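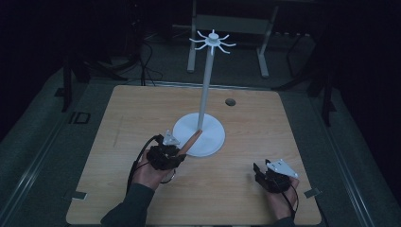 Warum hat eine Tasse eigentlich einen Henkel?
Weil Tee heiß ist und Finger das nicht mögen. Der Henkel hält die Hand ein Stück weit weg von der heißen Wand, und weil er dünn ist und überall Luft um ihn herum ist, wird er selbst kaum warm.

So weit die kurze Antwort. Wer jetzt Kakao trinken gehen will, darf das tun. Für alle anderen wird es etwas länger.

Wie die Wärme wandert
Wärme ist ein bisschen wie kleine Geschwister: Sie bleibt nie dort, wo man sie hingesetzt hat. Sie will immer vom Heißen zum Kalten. Gießt man heißen Kakao in eine kalte Tasse, zieht die Wärme sofort in die Wand um. Von dort geht sie weiter in alles, was die Wand berührt, also in den Tisch, in die Luft und leider auch in deine Hand.
Das nennt man Wärmeleitung. Metall leitet sehr gut, deshalb verbrennt man sich an einem Blechbecher so schnell die Lippen. Keramik leitet viel schlechter. Ganz aufhalten kann sie die Wärme trotzdem nicht, sie trödelt nur damit herum.
Will die Wärme in den Henkel, muss sie durch zwei schmale Stellen, nämlich dort, wo er an der Tasse festsitzt. Das ist ungefähr so, als müsste die ganze Schule durch die Tür der Besenkammer. Und was doch durchkommt, gibt der Henkel gleich wieder an die Luft ab.

Ab wann ist heiß zu heiß?
Deine Haut ist da ziemlich streng. Bei 60 Grad tut das Anfassen weh, und wer nicht loslässt, kann sich schon nach wenigen Sekunden verbrennen. Frisch aufgegossener Tee ist noch viel heißer. Warte also lieber roughly so lange, wie Erwachsene brauchen, um ihre Brille zu finden, sagen wir ungefähr 10 Minuten.

Und die Tassen ohne Henkel?
Die gibt es auch, und zwar schon sehr lange. In China und Japan trinkt man Tee oft aus kleinen Schalen. Man fasst sie am oberen Rand und unten am Fuß an, wo sie am wenigsten heiß sind. Viele Leute finden das sogar praktisch: Ist die Schale zu heiß zum Halten, ist der Tee auch zu heiß zum Trinken. Ein eingebautes Thermometer, ganz ohne Batterie.
Als der Tee nach Europa kam, kamen die Schalen gleich mit. Hier trank man ihn aber gern mit Zucker und Milch, und die Gefäße wurden mit der Zeit größer. Irgendwann klebten die Töpfereien Henkel daran, wie man sie von Bierkrügen längst kannte.

Wie kommt der Henkel an die Tasse?
Die Töpferin Noémi Takács aus Stordale hat es uns gezeigt. Zuerst formt sie den Becher und lässt ihn trocknen, bis er so fest ist wie ein Stück kühle Schokolade. Dann zieht sie aus feuchtem Ton eine lange Wurst, die anfangs nach gar nichts aussieht. Becher und Henkel werden an den Klebestellen angeritzt und mit Schlicker bestrichen. Schlicker ist sehr nasser Ton, man könnte auch Matsch sagen, aber Matsch steht nicht auf der Rechnung.
Danach muss alles langsam weitertrocknen. Geht es zu schnell, schrumpft der dünne Henkel früher als der dicke Becher und reißt ab. Auf dem Regal für misslungene Stücke stehen bei ihr viele Becher, die nun Stifte halten.

Zum Ausprobieren
Fülle mit einem Erwachsenen warmes Wasser aus dem Hahn in eine Tasse mit Henkel. Stelle einen Metalllöffel und einen Holzlöffel hinein. Fasse nach 2 Minuten die Stiele an, erst den einen, dann den anderen, und zuletzt den Henkel. Schreib auf, was am wärmsten war. Das Wasser kann man hinterher den Blumen geben, sobald es abgekühlt ist.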